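Section 4: Setting Up Your Countertop Corner

Now that the pieces are unpacked and wiped down, you can start giving each one a home. Take your time with this part. A corner that's laid out well in the first half hour tends to stay that way, and it's much nicer to move a mug tree twice today than to bump your elbow on it every morning until October.

1. Clear the surface completely and wipe it with a soft, barely damp cloth. Let it dry before you set down anything made of wood.

2. Put the toaster oven in place first, as it is the heaviest thing you'll be moving. Keep it toward one side, with its door facing you and the control knobs easy to reach. Leave the clearance given in the oven's own booklet on every side, and read any warning label on the front before you plug it in.

3. Stand the Eden mug tree toward the back, well away from the oven. Turn the base until the pegs point out to the left and right, so that a mug on one side can't knock against a mug on the other.

4. Hang your mugs by their handles. If you only have two out, put one on each side so the weight is shared. (Mixed colors look lovely here, so don't feel you have to buy a matching set!)
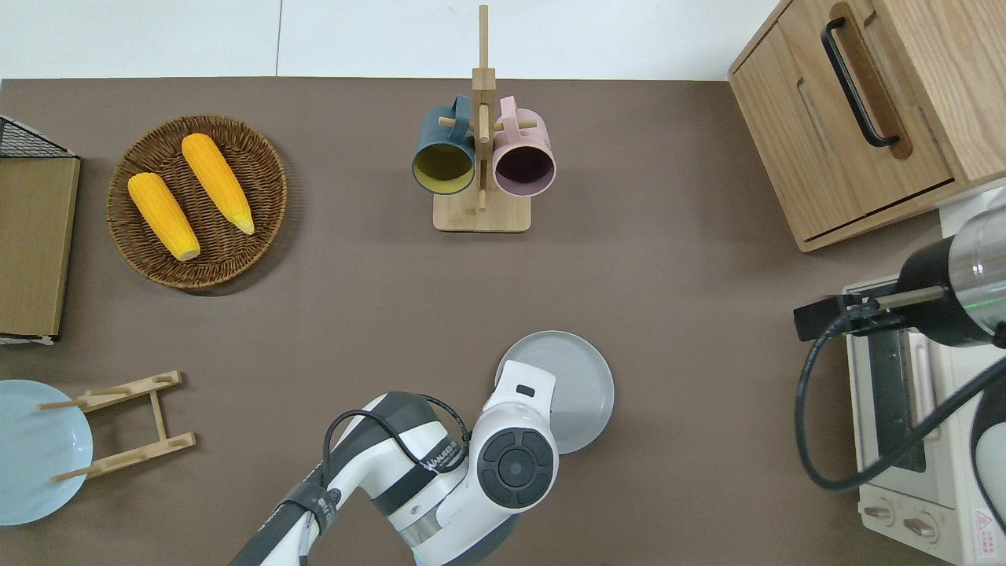

Figure 4-1. Mug tree at the back, woven tray and dish rack to the left, toaster oven to the right.

5. Set the round woven tray on the side away from the oven. It's a good spot for corn on the cob, onions, or whatever you brought home and plan to cook tonight. Two ears of corn sit nicely side by side if you lay them on a slant.

6. Find a place for the wooden dish rack near the front, with the pegs pointing up. You may rest it over a plate if you like, but check that it doesn't rock before you load it.

Note: The Eden mug tree (part 2266) and the dish rack (part 271) are both wood, and both will be happier with a little mineral oil every couple of months. Rub it in, leave it overnight, and buff off whatever hasn't soaked in by breakfast.

CAUTION: Never drape towels over the toaster oven or store the woven tray on top of it. The outside of the oven gets hot in use and stays hot for a while afterward.

CAUTION: Don't put the woven tray in the dishwasher. Shake out the crumbs and brush between the strands with a dry pastry brush.

If the mug tree wobbles once the mugs are on, go back to Section 3 and snug up the screw under the base.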